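Home | About Us | Campus Life | Wellness | FAQ | Contact

Sleep Well at Stirildale: Your Questions

We get so many lovely questions about our campus sleep program (more every term, it seems!), so we've gathered up the ones that reach our inbox most often. Grab a cup of something without caffeine and have a read.

What is the sleep program, and do I have to be a student?

It's a series of relaxed evening sessions at Hedegaard Hall where we talk about winding down, keeping regular hours and making a noisy dorm room a little kinder to sleep in. Students and staff are both welcome, and so is anyone who works on campus part time.
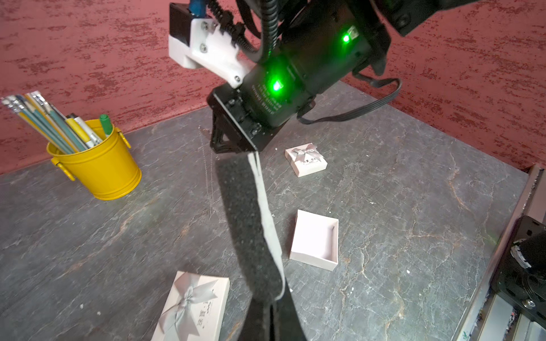
Green lights on a black housing, with a red wall behind.

How many people come to a session?

We cap each one at 70, and the February series filled up in just 10 days, so please do sign up early if you have your heart set on a particular evening. If you miss out, put your name on the waiting list anyway. Plans change and places open up more often than you'd think.

Do I need to keep a sleep diary?

We'd love it if you did, but it's up to you. The Umero diary is a little paper booklet with a page for each night, and most people fill it in over breakfast. You keep it yourself, and you only share what you feel like sharing. 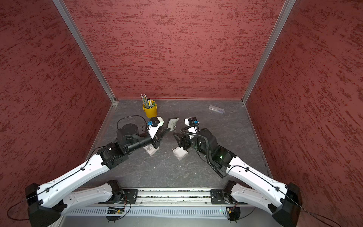 Can I nap during the day and still sleep at night?

Most people can, as long as the nap is short and finishes by the middle of the afternoon. If you find yourself wide awake at midnight afterward, try skipping it for a few days and see how you go.

What if my sleep trouble feels bigger than a class can fix?

Please come and talk to the nurses at the Memham Health Center. Our sessions are friendly and practical, but they don't take the place of medical care, and a chat with a nurse is free for everyone enrolled.

Related pages
Quiet Hours in the Residence Halls
Eating Well on a Meal Plan
Walking Routes Around Stirildale
Memham Health Center: Opening Times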